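I've been wanting to write about dogs on long train trips for months, and in April I finally got Pranab Chowdhury on the phone. He's taken his beagle mix, Skusska, on more overnight trains than I've taken, period, and he talks about them the way other people talk about restaurants.

"You want the truth? The first one was awful," he said, laughing. "I fed her dinner right before boarding. Don't do that." 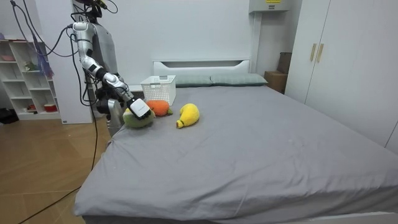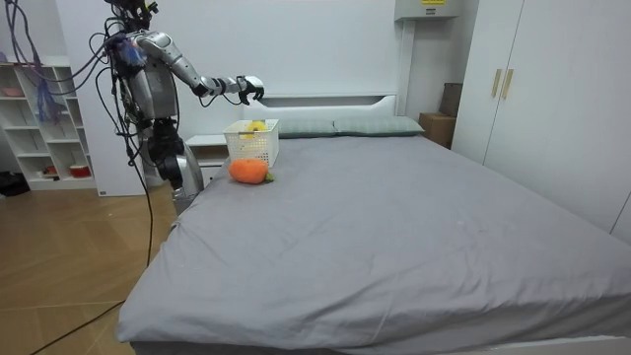 These days Skusska eats a small breakfast, gets a long walk (he aims for 30 minutes, longer if she's in a sniffing mood) and then nothing but a few treats until they're settled. I asked what goes in the bag.

"Water bowl, her ratty blanket, poop bags, more poop bags," he said. "People pack the whole pet store! She wants the blanket."

The part I was most nervous about was bathroom stops, and I could tell he gets this question a lot. He prints the timetable at home and circles every stop longer than 20 minutes, then asks the attendant again once they're rolling, because a late train will shave those stops down to almost nothing. "If the attendant says stay close to the door, I stay close to the door," he said. "I'm not watching my train leave with my shoes on it."

Shoes?

"I travel in slippers. Put that in."

His friend Aiman Halim got on the line for a bit too. She shared a compartment with the pair of them last fall and had been a little worried about the barking. Skusska barked once, at a suitcase, and then slept across Aiman's feet until morning. "My feet were numb and I didn't dare move," she said. "I'd go again, but I'd bring my own pillow."

I wanted to know about hotels at the other end, and Pranab had opinions. He always calls the front desk, even if the website says pets are welcome, and he asks about the fee per night and whether there's a weight limit. He also asks for a room near a side exit. One place quoted him a fee that was more than the room, so he hung up and found another one down the street.

Next up is a trip to see his sister, leaving on a Saturday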